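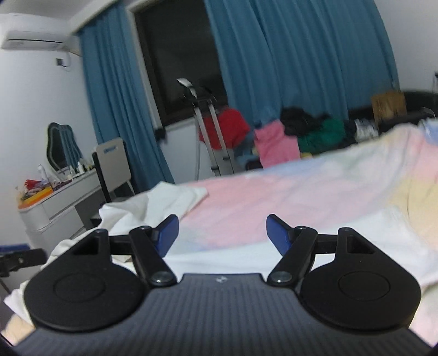 Gekgate, gestes de chambre à coucher
Fiche du jeu de données, version 2

Gekgate rassemble des démonstrations de manipulation enregistrées dans de vraies chambres, avec des pinces tenues à la main. On plie, on tire, on lisse, on ramasse, et la caméra fixée sur la pince garde tout. Le but est d'apprendre à un modèle à se débrouiller avec du tissu : couvertures, draps, vêtements. C'est un sujet qui nous passionne depuis le début du projet Irkach, et cette version est la première dont nous sommes vraiment contents !

Contenu

802 démonstrations, enregistrées dans 51 logements différents
134 consignes en langage naturel, en français et en anglais
Deux pinces par démonstration, main gauche et main droite, synchronisées
Pour chaque pince : vidéo, trajectoire, ouverture des doigts
Un fichier notes.txt par logement, rédigé par la personne qui a enregistré

Les consignes vont du très simple (« ramène le coin du drap vers toi ») au franchement pénible (« retourne la housse sur l'endroit »). Les secondes sont moins nombreuses, et ce sont elles qui nous intéressent le plus.

Pourquoi des chambres habitées

La version 1 venait presque entièrement de notre local : un lit, trois couvertures unies, des murs nus. Le modèle pliait très bien ces trois couvertures-là. Dès qu'on lui donnait un motif pastel avec des couleurs qui se fondent les unes dans les autres, il cherchait un bord au milieu du tissu. Modupe Bassey a proposé d'aller chez les gens, sans rien ranger avant, et le changement a été spectaculaire. Coiffeuses encombrées, rideaux, cartons, linge en tas au fond de la pièce : tout cela reste dans les vidéos et nous y tenons.

Protocole d'enregistrement

Tenir les deux pinces au-dessus du lit, doigts écartés, et attendre le bip. Les doigts doivent être visibles par la caméra de leur pince au départ. Lire la consigne à voix haute, puis exécuter le geste à vitesse normale. Une prise ratée se garde : on la marque « reprise » et on recommence dans la foulée, sans remettre le tissu à plat. Entre deux consignes, en revanche, on froisse et on déplace.

Les enregistrements du soir sont les bienvenus. Une vitre noire derrière des rideaux change beaucoup l'exposition, et nous en manquions cruellement.

Organisation des fichiers

logements/ contient un dossier par logement
consignes.csv donne le texte, la langue et le niveau de difficulté
calibration/ regroupe les paramètres de chaque paire de pinces
pendent/ contient les scripts de lecture et de découpage

Pendent est notre petit outil maison. Il lit les deux flux, les aligne et affiche la courbe d'ouverture sous la vidéo. Boris Janevski l'a réécrit en décembre et il est maintenant bien plus rapide, un vrai plaisir à utiliser.

Limites connues

Quand les deux pinces se rapprochent, l'une entre dans le champ de l'autre et masque une partie du tissu. Nous n'avons pas corrigé ces passages, ils sont signalés par la colonne « croisement ».
Les miroirs perturbent parfois le suivi de position. Si la trajectoire saute, écarter la prise.
Peu de lits superposés, aucun lit à barreaux.
Les gauchers sont sous-représentés. Si vous l'êtes, écrivez-nous !

Vie privée

Chaque foyer a signé un accord et relu ses vidéos. Les visages, courriers et photos de famille sont floutés avant publication. Le son est retiré une fois la consigne transcrite. Un foyer peut demander le retrait de ses enregistrements à tout moment, et la version suivante en tient compte.

Équipe

Collecte : Modupe Bassey, Nnamdi Lawal
Outils et calibration : Boris Janevski
Relecture des consignes : Folasade Mohammed
Coordination : Kgomotso Sibiya

À venir

Les armoires et les tiroirs, avec le même matériel. Nnamdi a déjà commencé chez lui et les premières prises sont superbes.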